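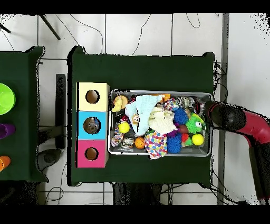

Sorting day for the toy drive goes so much faster with a bit of kitchen know-how, and I love passing these tricks along! We collect soft toys, blankets and empty cans all year (the cans go for cash toward the Mornwood water tank fund), and by December the house is full to the rafters. Last time we got through 333 toys and I still had the energy to bake.

## Washing soft toys

- Put each toy in an old pillowcase and knot the end. Cold water, gentle cycle, half your usual soap.
- Anything with a music box or batteries gets wiped by hand. A drop of dish soap in a bowl of water, whip it up with a fork, and use only the foam!
- Musty smell? Seal the toy in a bag with 3 spoonfuls of baking soda, shake it hard, leave it overnight, then brush it off outdoors.
- Dry them on a rack with air underneath. An oven rack over the bathtub works beautifully. 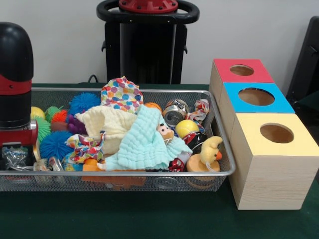

**Agyeman Giving Circle – Sorting and Mending Team**

Knitted blankets need more patience. Soak them in the sink, press the water out (no wringing, please), roll them in a towel and dry them flat. For a dropped stitch, catch the loop with a safety pin *before* you wash, or you'll be chasing it halfway down the blanket.

Small holes in plush close up nicely with a ladder stitch and doubled thread. I keep a needle ready threaded in 7 colors, stuck in a bar of soap so it slides through thick fabric.

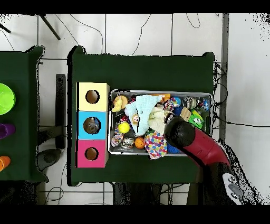 Mafalda Morais wrote in to say that white vinegar in the rinse does more for old blankets than any softener: "Half a cup, and the smell is gone by the time they're dry. I did 16 of them that way for the Betik shelter and they came out lovely." I've tried it since and I'm a convert!

Cans are easy. Rinse them with leftover dishwater, let them drain upside down, then crush them and bag them well away from the clean things. 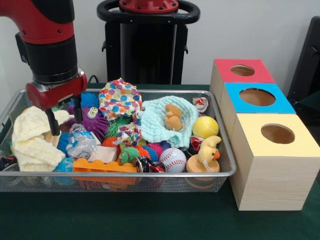 ## Packing for drop-off

Blankets go at the bottom of the box, toys on top, with a slip of paper saying what's been washed. Tape the bottom seam twice. Clementina Carrilho has the key to the Vuvance Street hall, so call her before you load the car.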